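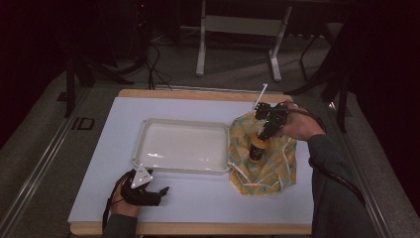 Yellow and pale green drawstring bag with a small bottle, orange-yellow cap.

FOR IMMEDIATE RELEASE – 10/25/19

Manero opens a second sewing room in Brikia and starts taking back old bags

Hello to everyone on the press list, and hello to the people who got this forwarded by a friend! I run Manero, the little company that makes cloth drawstring bags out of leftover fabric, and I've got a fair amount of news, so I'm putting it all in one release and you can pull out whatever bit you need.

The big one first. We've signed the lease on a second sewing room, in Brikia, on the ground floor of the old shoe store next to the bus depot. It opens in February. It has 700 square feet, two big front windows and a sink that works, and if you've ever visited us in Arruda you'll know why I'm excited about the sink. We'll keep the Arruda room going exactly as it is, same hours, same door that sticks.

I started Manero at my kitchen table because I was tired of things leaking in my suitcase. I'd been using grocery bags for shampoo and sunscreen and so on, and they tore, and they rustled at five in the morning when everyone else in the room was asleep. So I sewed a few bags from an old tablecloth, ran a cord through the top and took them on a trip. Two people asked where I'd bought them before I'd even unpacked. I still have one of that first batch (it's missing its cord, and the hem wanders all over the place).

We buy ends of rolls, mostly curtain and bedding cotton from mills that have a few yards left over and want the shelf back. It means I can never promise you a particular print. Some weeks we're up to our ears in stripes, and then a box of something wonderful and floral arrives and is gone by lunch. Stores that carry us know to order by size and leave the pattern to chance. A couple of them didn't like that at first, and I get it, it's a strange way to order stock. They've mostly stayed with us.

The Brikia room will do three things that Arruda has no space for. It'll have a cutting table long enough to lay out a full width of curtain fabric, so we can stop folding and cutting on the floor. It'll have a repair counter where you can walk in with a broken bag and wait while we put in a new cord. And it'll have a small shop at the front, open in the afternoons, where you can dig through the bins yourself, which I know a lot of you have been asking for.

Now the take-back part. Starting on opening day, you can hand in any Manero bag in any condition and get a dollar off the next one. If it can be washed and mended, we'll mend it and sell it on at a lower price with a little green stitch on the hem so you know it's had a previous life. If it can't, we cut it down for cord channels and patches. We tried this quietly in Arruda over the summer and got 235 bags back, including one that had clearly been used for gardening for years and had a hole you could put your fist through. I loved that one. It's pinned up over my desk.

We're also bringing out a new size. It's called the Pameo, it's made to stand up on a bathroom shelf, and it fits between our small and our medium. The bottom is folded and stitched so it opens out flat, and the top is wide enough that you can see what you've got without tipping everything into the sink. I went through 19 samples before I was happy with the bottom fold – the early ones fell over if you looked at them – and my family now owns all of the rejects. The Pameo will cost $14, or $12 if you pick it up at either sewing room.

A few people have asked if it's waterproof. It isn't, and I don't want anybody writing that it is. It's cotton. It'll soak up a small spill and keep it off your sweaters for a bit, and then you throw it in the wash with your towels. Warm is fine. Please pull the cord tight and knot the ends first or it'll work its way out in the machine and you'll be sitting there with a safety pin trying to get it back through. (Safety pin really is the best way to do it, by the way. Close the pin, push it in first, and scrunch as you go.)

On jobs: we'll be hiring four part-time sewers in Brikia, and one person for the shop. You don't need factory experience. If you can sew a straight seam and don't mind the radio, we'd like to hear from you. We teach the rest, and training is paid from the first hour. Applications are open now, on paper at the Arruda room or through the contact form on our site.

Opening day will have coffee, a scrap table where you can fill a paper sack for two dollars, and a short hemming class for anyone who wants one. The class is free and the room holds 90 people if we push the tables back, though I'd much prefer you came and went through the day so the machines can stay where they are. Kids are welcome. There's a ramp at the side entrance, and parking behind the depot.

Reporters who want to see the Brikia room before it opens are welcome any morning with a day's notice. It's all paint cans and extension cords right now, so wear old shoes.

About Manero
Manero makes cloth drawstring bags from end-of-roll cotton in Arruda, and soon in Brikia too. Bags are sold at both sewing rooms, online and in independent gift and travel stores.

Press contact: use the form on our site and put "press" in the subject line. I read them all myself, usually after dinner.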